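How to Set Up a Toy Rotation at Home
Family Resources, Shezi Early Years Center

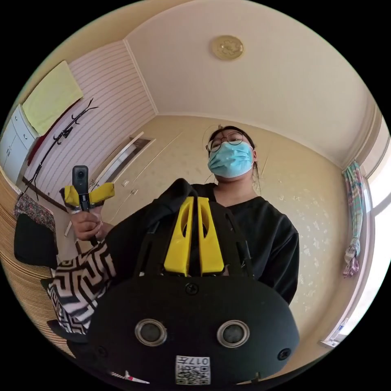
A person wearing glasses and a light blue face mask.

A toy rotation keeps a small number of toys within a child's reach and stores the remainder out of sight. The following procedure is recommended for families with children between the ages of two and five.

Before you begin
Set aside one hour when the child is asleep or away from home. You will need four lidded bins, labels and a clear shelf at the child's height.

Step 1. Gather all toys in one room. Include bath toys and items kept in the car.

Step 2. Remove anything broken, incomplete or outgrown. Toys in good condition may be donated to the Ladudholm toy library, which lent 1,408 items to local families last year.

Step 3. Sort the remaining toys by type: building, pretend play, puzzles, art and movement. Keep sets together in cloth bags.

Step 4. Divide each type among the four bins. A bin should hold no more than 32 items, counting a set as one item. Comfort toys should never be placed in a bin.

Step 5. Place the contents of the first bin on the shelf. Label the other three and store them in a closet.

Step 6. Exchange the bins every two weeks. If a child asks for a stored toy, it may be traded for one on the shelf.

Storage and safety
Check battery compartments at each exchange. Do not stack bins above the height of an adult's shoulder. Toys with small parts must be kept away from children under three.

Prepared by Zanele Molefe and reviewed by Refilwe Jacobs. Last updated 3 Apr 2024. The next parent workshop on play at home will be held in June.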